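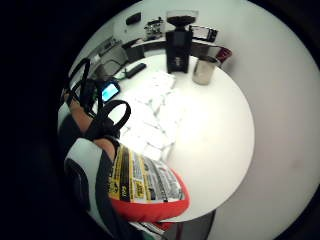
Chapter 9
Packages and Labels

Terms in this chapter: primary package, secondary package, closure, headspace, display panel, information panel, net contents, lot code, overwrap

9.1 The package as part of the product

Most goods sold in a store reach the buyer inside something else. A powder needs a bag or a box. A liquid needs a bottle, and the bottle needs a closure. In Chapter 8 the product was treated as if it stood alone, and its cost was worked out from materials and labor. This chapter adds the package to that account.

A primary package touches the product. A secondary package holds one or more primary packages. A bottle of cleaner is a primary package, and the carton in which 28 bottles travel to the store is a secondary package. The distinction matters when costs are assigned, as the two are often bought from different suppliers and on different terms. It also matters in testing. A primary package is tested for leaks and for any reaction with its contents, while a secondary package is tested mainly for stacking strength and drops.

Some packages fall between the two. An overwrap that joins two bottles for a sale price is treated in this book as secondary, even though the buyer takes it home. Qian and Tang, whose notes are the source for several of the problems at the end of the chapter, count it as primary. Either choice will do if it is kept throughout a set of accounts.

9.2 Rigid and flexible packages

A rigid package keeps its shape when empty. A flexible package takes its shape from what is inside it. Bags, pouches and sachets are flexible; jars and cans are rigid. Many plastic bottles give a little under the hand but return to shape, and they are grouped with the rigid packages.

The choice affects the label. On a rigid package the printed surface stays nearly as the designer drew it. On a flexible package the surface bends as the pack is filled, shipped and held, and small print may be hard to read even when it is well printed. Designers allow for this by keeping fine text away from seals and folds. Print size is therefore checked on filled packs. A flat proof is used for color and spelling only.

Flexible packs usually weigh less than rigid packs of the same volume. They take up less room before filling, which lowers the cost of storing them. Against this, they are harder to reclose, and a tall flexible pack may not stand on a shelf without a wide base or a hanger hole. 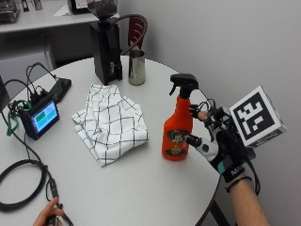 Figure 9.1 Spray bottle standing on a round table.

Spray bottles are a special case of the rigid package. The closure does part of the work of the product, and it may cost more than the bottle under it. A buyer who refills the bottle keeps the closure in use, so its working life has to be set apart from the life of the contents. Makers state this life as a number of strokes. In the Trandetti case (Problem 9.6) the sprayer was rated for 1,708 strokes and the bottle held enough liquid for far fewer.

Headspace is the gap between the liquid and the closure. Some headspace is needed so that the liquid can expand in a warm truck. Too much of it makes the bottle look short-filled, and complaints follow.

9.3 What a label has to do

A label identifies the product, states how much there is, and gives directions and warnings. The front of the package is the display panel. Directions, contents and the address of the maker are normally placed on the information panel, to the side or on the back. The lot code is added at filling, often on the base or near a seal — it is seldom part of the printed artwork.

These uses compete for space. A large brand name leaves less room for directions, and a second language may double the length of the text. Table 9.1 compares the panels of two floor cleaners, Flikus and Worner, sold in the same bottle with different labels. Note how much of each panel is taken up by warnings before any directions begin.

Net contents are stated by volume for liquids and by weight for most powders. Section 9.4 covers the rules for rounding these figures.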